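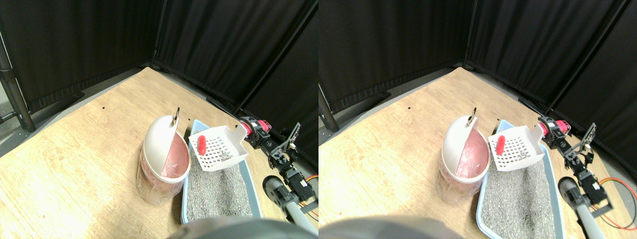
Ticket 577 -- Huerta club arm, gripper drops out mid run
Opened by: Hidayah Majimbun
Status: open

Servo 2 stalls when the arm lifts, then the fingers let go. Swapped the cable, no change. Rebooted, same.

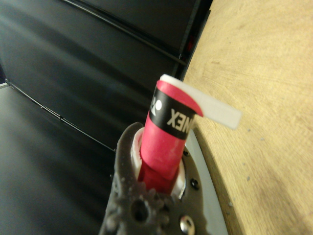
Grip force was at 119, Leif put it down to 28 for the soft stuff. Tried the red roll with the black NEX label, it leans right in the fingers -- pads uneven? Wilma pls chek the screws before teh next run.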